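Publikationen › Arbeitsberichte › Ordnung im Gruppenraum › Abschnitt 3

3 Material und Sortieraufgabe

3.1 Ausgangslage

In den besuchten Einrichtungen wird das Spielmaterial am Ende einer Spielphase selten direkt an seinen Platz gebracht. Üblich ist ein Zwischenschritt: Alles, was auf dem Boden und auf den Tischen liegt, kommt zunächst in einen Sammelkorb und wird später verteilt. Dieser Zwischenschritt ist in der Literatur zum Aufräumen kaum behandelt. Die Arbeiten aus dem Projekt Vorkia betrachten vor allem das Regal, also den Endzustand, und fragen nach Beschriftung, Griffhöhe und Farbgebung der Fächer. Was im Korb geschieht, bleibt dort außer Betracht.

Für die vorliegende Untersuchung wurde der Korb deshalb als eigener Gegenstand behandelt. Erfasst wurden 186 Korbfüllungen aus 20 Gruppen der Einrichtungen in Hurkthorpe und Sampaio. Insgesamt enthielten sie 2.060 Einzelteile, Tücher und Verpackungsreste eingeschlossen. Die Erfassung begann im Dezember und wurde nach einer Unterbrechung mit demselben Erhebungsbogen fortgesetzt.

3.2 Zusammensetzung der Füllungen

Die Füllungen sind in der Regel gemischt. Bälle verschiedener Größe und Oberfläche machen einen großen Teil aus, daneben finden sich Bausteine, Teile aus der Spielküche und Stoffe. Die Stoffe verdienen besondere Beachtung. Ein Mulltuch, das zuletzt in den Korb gelegt wird, deckt kleinere Teile ab und verhakt sich leicht mit genoppten oder stacheligen Bällen. Wer das Tuch herauszieht, hebt unter Umständen zwei oder drei weitere Gegenstände mit an. In den Protokollen wird dies als »Mitzug« geführt.

Ein zweiter Punkt betrifft Dinge, die nicht zum Spielmaterial gehören. In 59 Füllungen lag mindestens ein Gegenstand, der in den Abfall oder in die Wertstoffsammlung gehört hätte, meist Papier, Becher oder eine leere Dose. Solche Teile wurden bei der Auswertung nicht entfernt. Sie gehören zur Aufgabe, denn die Entscheidung, ob etwas überhaupt aufbewahrt wird, geht jeder Zuordnung zu einem Fach voraus.

3.3 Aufbau des Sortierplatzes

Der Sortierplatz besteht aus einem Tisch mit grüner Stoffauflage, einem rechteckigen Korb aus silberfarbenem Drahtgeflecht und drei hellen Holzkästen. Der Korb steht links, die Kästen stehen rechts davon. Die Stoffauflage dämpft Geräusche und verhindert, dass Bälle beim Ablegen weit rollen. Das feine Geflecht lässt einen Teil der unteren Lage erkennen, was bei geschlossenen Kunststoffkörben nicht möglich ist.
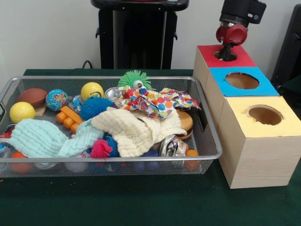 Abb. 3: Sortierplatz mit gefülltem Drahtkorb. Vorn auf der Füllung liegen ein mintgrünes und ein cremefarbenes Mulltuch, dazwischen und dahinter Bälle und weiteres Kleinmaterial.

Für die Kästen wurde keine Beschriftung vorgesehen. In einem Vorversuch mit Bildkarten hatte sich gezeigt, dass die Karten die Zuordnung zu stark vorgeben und strittige Fälle verdecken. Festgelegt wurde lediglich, dass ein Kasten für Bälle, einer für Stoffe und einer für alles Übrige bestimmt ist. Abfall wird neben den Kästen abgelegt und am Ende gesondert vermerkt.

3.4 Zuordnungsregeln

Die Regeln folgen der Fassung, die für die Reihe Ernaseo erarbeitet wurde, mit zwei Änderungen. Erstens zählt ein Ball auch dann als Ball, wenn er einen anderen Gegenstand darstellt – etwa einen Globus oder ein Gesicht. Maßgeblich ist die Form, die Bedruckung bleibt unberücksichtigt. Zweitens werden nachgebildete Lebensmittel dem Kasten für Übriges zugeordnet, auch wenn sie rund sind. Ein hölzerner Hamburger rollt zwar gelegentlich, wird in den Gruppen aber durchgängig der Spielküche zugerechnet.

Offen blieb der Umgang mit dem Spielzeugfootball. Seine Form weicht von der Kugel ab, und in drei Gruppen lag er regelmäßig bei den Fahrzeugen im untersten Regal. Nach Rücksprache mit den Einrichtungen wurde er als Ball gewertet. Die abweichenden Zuordnungen sind im Anhang einzeln aufgeführt.

3.5 Reihenfolge der Entnahme

Die Reihenfolge, in der die Teile den Korb verlassen, wurde nicht vorgegeben. Vermerkt wurden das erste entnommene Teil, jeder Mitzug und jeder Wechsel des Zielkastens. Ein Teil, das zunächst angehoben und wieder in den Korb zurückgelegt wird, gilt als nicht entnommen. Fällt ein Teil auf den Tisch, wird es dem Kasten zugerechnet, in den es anschließend gelangt; bleibt es liegen, erhält es einen eigenen Eintrag. Die Auswertung der Wechsel folgt in Abschnitt 4.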